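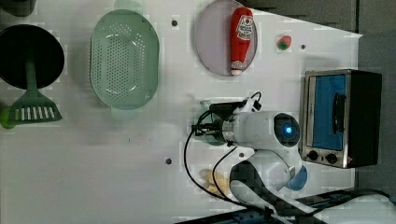
Bayu Oei
Product Support, Lillow Kitchen

Compact counter set: frequently asked questions

Can the green slotted spatula be used in the black frying pan?
Yes. Keep the head flat and do not leave it resting in a pan over heat.

How do I clean the colander?
Rinse from the outside in, so that food is pushed back out of the holes. Hold it by the two end tabs.

What clearance does the toaster oven need?
Leave 5 inches on each side. Keep plates and squeeze bottles away from the glass door - it stays hot after the indicator goes out.

Can the oven share an outlet?
No. It draws 1159 watts.

Is the gray plate oven safe?
No. Use it for serving only.

Is the toy strawberry included?
No. It is sold separately under the Mestholm name.

Where do I find spare parts?
Part numbers are listed in the Larkedau catalog, updated each August.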